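February, almost midnight

I should be asleep but my head is still going, so I'm writing it all down before it gets mixed up with everything else.

Today was the open day at Daklow. Josée had been on at me for weeks to come along, and I kept saying yes yes and then not looking up the bus. Then this morning she just turned up outside with the car running and Krystyna already in the back seat eating a roll, so that was that. I am so glad she did! I haven't had a day like it since the planetarium.

It's out past the Billey works, a long low building I must have gone by a hundred times and never wondered about. You sign in, they give you a sticker with your name on (mine said "Leena", I left it), and then you go along a corridor with bicycles in it and come out in the room where they do the robot work. I'd pictured something like a car factory, big orange arms and a yellow line on the floor. It's more like a school craft room where somebody has left a lot of cable lying about. Desks, carpet, stuff under the desks. I felt at home right away.

Bogumił Kalinowski met us. He's tall and talks very fast and kept walking backward while he talked, so that Krystyna and I were both watching his heels. What they're working on is cloth. Towels, mostly, some pillowcases. I asked why towels, when surely a robot has better things to do, and he lit up, you could tell it was the question he wanted. A box is always the same box, he said. Pick it up by the side and you know where the other side is. Pick up a towel by the corner and you know where that corner is, and the rest has gone off and done what it likes. He did it with his scarf to show us. I have folded towels for forty years and never once thought of it as a hard thing to do.

And the way they teach it! I'd assumed people typed in instructions. What they do is take a gripper in each hand, a sort of black plastic claw with brass rings at the joints, and fold the towel themselves, and a little camera on the gripper watches the whole time. Do that enough times and the computer starts to get the idea of folding from all those examples. They want 2000 folds of plain towels and another 2000 with some kind of trim or border before the summer. I thought that sounded like a punishment but Zbigniew Wysocka, who does a lot of the folding, seemed perfectly happy about it. He listens to history programs. He is up to the Hanseatic League.

Then they let us try. Krystyna went first and was good at it immediately, which she'll be unbearable about. She does all that fine sewing and I suppose it carries over. Josée squeezed so hard she got a cramp in her thumb. Me, I was terrible, and then a bit less terrible. The odd part is that you can't feel anything. With your fingers you know you've got one layer or two without thinking, and with the claws you have to look, and look again, and I'd be sure I had the corner and lift it up and there'd be nothing in there. I did get 10 turns in the end, because the people behind us had gone for coffee, and I believe 2 of them came out as something you could put in a cupboard. Zbigniew said they keep the bad ones too. I was very pleased to hear I'm useful.

He showed me a trick, which is to bring the second claw in close to where the first one already has hold and then slide it along the hem until you get to the far corner. Going straight for the far corner never works, it has always flopped under. I tried it on our own bath towel when I got home, with two pairs of salad tongs, and he's right. (Must buy new tongs, I bent the good ones.)

After that there was a talk in the canteen by a woman from Malinowski, who build the motors, and I'll admit I drifted a bit in the middle when it got to the gear ratios. But she had a hand on the table with her, a real robot hand, and she let it hold an egg. It held the egg. Everyone clapped. Somebody's small boy asked if it could do a thumbs up and she had to say not until Nirness send them the new joint, and he was so disappointed that she did one herself.

Josée thinks it'll be in hotels in a few years. I think it'll be longer, having seen what a pillowcase does. I don't mind either way, I just liked being in a room with people so taken up with one small problem. Bogumił told me he dreams about hems. I came home and looked at the airing cupboard with new respect.

Printed the two pictures I was sent afterward and stuck them in, the glue has made the page go wavy. 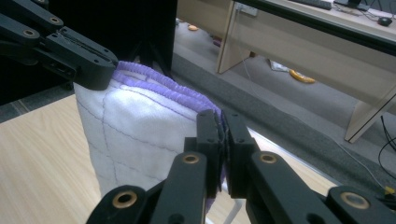
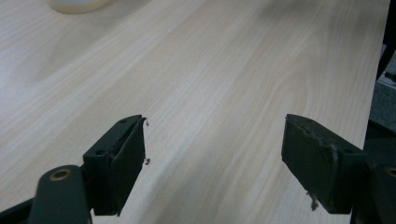 Daklow, the claws. Top one with the purple-hemmed towel, bottom one open over the table.

I want to go again. There's a sign-up sheet for people who'd come in for a morning and fold, and I put my name on it (Lena Pawlak, spelled right this time). Krystyna put hers above mine. Josée says her thumb won't allow it.

Must ring the dentist tomorrow. And tongs.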